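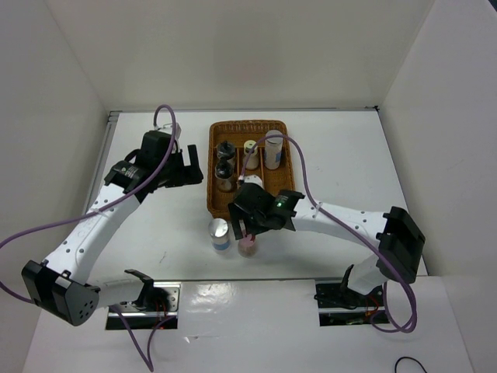
Photo: Clordale packing room, Zovside

Two-Arm Station Walkdown - March 14, 2018

I do this walkdown before first shift, coffee in hand, so forgive the rambling!

1. Cables - OK
Purple runs go along both arms, with a big loop up over each. I check the ties by hand. Please don't hang your lanyards on them (you know who you are).

2. Grippers - OK
Fingers clean, no chips. Last July we had 4 jars with cracked lids and I still look for that.

3. Basket and dividers - OK
Tall stuff and short stuff share the same basket, so I run one slow cycle first.

4. Front panel - WATCH
Covering is a little wrinkled and there's a scuff or small tear below. Ticket in with Hamitz.

5. Stop button - OK
Tested twice.

6. People - needs work
We used to pack up to 596 baskets a shift by hand, and my wrists do not miss it! But now whoever's on this station mostly stands and watches, and 30 minutes of that is plenty - I'd like us to swap more often. Also, the new folks from Yip haven't had the lockout talk yet. I'm doing it after lunch.

Next check: same time tomorrow, bring your badge.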